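Subject: Re: [kitchen-floor] Arms at the Narkeck site

I've read the Vimolano summary twice and still can't find the line saying who clears up after the arms. Steamer baskets, cups, trays - it's all prep work our people do between other jobs.
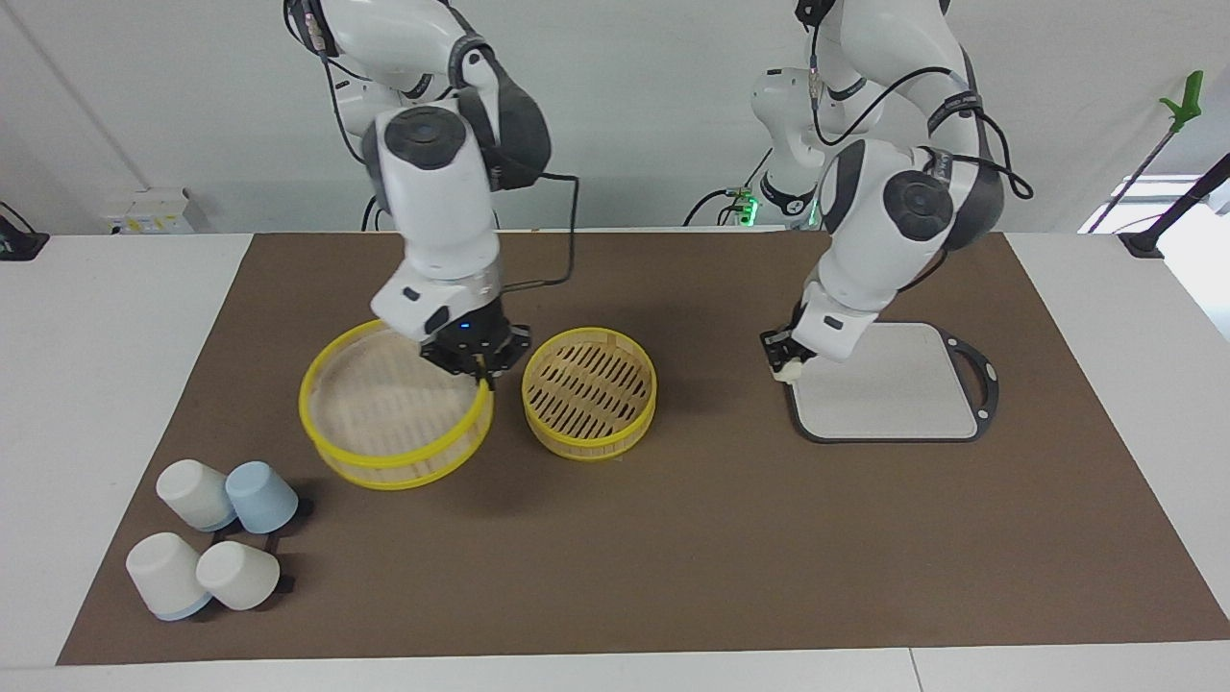

On the list in June, Jurkel wrote:
> Nobody loses hours. The 17 on prep move to service.

Move to service on what rate? I'd like that in writing before we sign for 80 more shifts.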